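Two Days at the Clillanow Gaming Fair

The invitation promised "the future of regulated play in one building." I have been to enough of these things to know that the future usually has a coffee line and a lanyard, and Clillanow had both. It also had poker, or people talking about poker, which is what I came for.

Sedstead, the operator putting up most of the money, had the biggest stand and the loudest speakers. Their pitch is simple enough. Small states and provinces that don't license online card rooms should join a shared player pool, because a poker site with no one at the tables is a dead site. I agree with that part. Where I get off is the revenue slide. Dennis Kombo, who runs their licensing side, showed a chart with 832 active tables in the third year. I asked what the pool looked like in the first year, and he told me the model was "still being refined." The chart had no first year on it.

Jucélia Araújo gave the only talk I took proper notes on. She used to deal cash games and now audits card rooms, and she spent half an hour on withdrawal times. Of 168 complaints she had read through for one regulator, most came down to players waiting for their own money. Not very glamorous. The room was a third full.
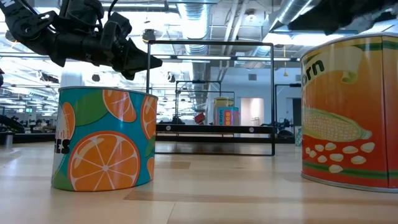

Teal can with orange slices on the label, beside a robot arm.

After lunch there was a bus over to Sindedby, the firm that tests shuffling machines and random number software. We got a hallway, a glass wall and a man named Osvaldo Conceição reading from a card. He said every shuffler goes through 300 hours of running before it gets a certificate. I asked whether a machine had ever failed at the end of it. He said they prefer the term "returned for adjustment." I asked how many had been returned for adjustment and the tour moved along.

To be fair to them, Raíssa Xavier from the software team stayed behind and answered real questions for ten minutes. She explained how they check that a seed can't be guessed from past hands, and she was clear about what their certificate does not cover, namely collusion, bots and anything the operator changes after the test. Put that on the poster, I say.

The evening ended with a charity tournament run by Washington Portela, whose Portela card room has the contract for the fair. Blinds went up every 3 minutes, so it was bingo with better chairs. I shoved with ace-nine, got called by pocket sevens and was at the bar before the second break.

Would I go again? The next one is in October and Sedstead says it will have live numbers from the shared pool by then. I've asked for them in writing. If they send the first year, I'll book a room.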